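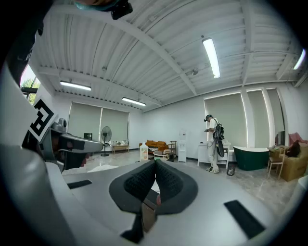 Hanne Fogh talks with her hands, so it was a bit of a surprise to learn that her job is mostly about keeping them under control. She teaches robots household tasks by doing them herself with a hand-held gripper, over and over, and the robot learns from the recordings. I'd pictured a lab with benches and wires everywhere. What I walked into one morning in July was more like somebody's lounge dropped into a big metal-roofed unit, with a leather sofa, a water dispenser and (I did a double take) a green freestanding bathtub against the wall.

"You get used to the bath," she said. "I've eaten my lunch sitting on the edge of it."

Hanne came to Nollau two years ago from a bakery, where she did the early shift. I asked whether any of that carried over and she laughed for quite a while.

"Well, I'm good at doing the same thing 500 times! That's croissants, isn't it? You fold, you fold, you fold. Only now if I fold a towel badly I have to say so, and we throw that one out."

She let me have a go. The gripper has two black rubbery pads that close when you squeeze, and it's heavier on the wrist than I'd expected. My job was to pick up a cup and put it on a saucer. I rushed it, obviously. Takumi Kobori, who looks after the recordings, played it back and told me very politely that I'd come at the cup from three directions before making up my mind.

"The robot will learn the dithering too," he said. "It doesn't know which part you meant."

So how slow is slow enough? Hanne says she hums. Same tune, same speed, and she picks up on the second line. Takumi would like her to hum something else now and again — he can hear it in the audio and it follows him home.

They do remote control as well, on an arm they call Ko, with Hinata Kudo steering it from the room next door. I wondered why they'd bother with both. "With Ko you know the arm can reach, because it's the arm doing it," Hinata told me. "With the hand tool you're quicker, but you can twist your wrist in ways Ko can't. Hanne does a thing with jar lids. Beautiful. Totally useless to us."

"It was 364 lids," said Hanne from the sofa. "He kept nine."

I asked her what she'd most like to teach next. She thought about it and said fitted sheets, and Takumi put his head on the table.

Before I left I tried the cup again and got it in one. Hinata saved it, with my initials in the file name, and Hanne went back to her towels.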